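石材台面渗入油渍后应如何处理

提问者:Aoife Tierney
发布日期:2019-12-14

本人居住于Droda小区,厨房台面为米色天然大理石,交付时由物业统一安装,至今使用三年。近期发现灶台旁有一处深色油渍,以中性清洁剂擦拭多次,未见改善。请问应采用何种方法处理?处理后是否须重新涂刷防护剂?物业手册对此未作规定。

Peadar Buckley
建议先以白醋浸湿抹布,敷盖片刻后擦净。本人家中台面一直如此处理,效果尚可。

Noreen Ó Gríofa
上述白醋方法不适用于大理石。大理石的主要成分为碳酸钙,遇酸即受侵蚀,表面将失去光泽,且须重新抛光方可恢复。前一位答复者家中台面或为花岗岩或人造石,请提问者勿直接照办。

对于已渗入石材的油渍,一般采用敷贴法:

取小苏打100克,加清水调成稠糊状,均匀覆盖于油渍处,范围应略大于污渍边缘。其上覆保鲜膜,四周以胶带封住,静置一昼夜。揭膜后待其自然干燥,再用塑料刮片清除,以清水擦净。油渍较深者,可重复操作二至三次。

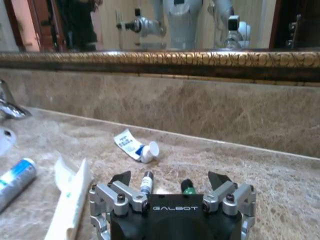

操作前请先在不显眼处试用,确认石材颜色无变化。浅色石材若带有纹理,试用位置宜同时包括纹理部分。

关于防护剂,油渍清除后应重新涂刷。涂刷前台面须充分干燥,涂刷后的养护时间以产品说明为准。日常可用滴水法检验:水滴于台面,若短时间内石材颜色变深,即表明防护层已失效。

如重复三次仍无改善,建议委托专业石材养护单位到场查看。

Aoife Tierney
感谢答复。已向物业核实,台面确为大理石,将按敷贴法办理。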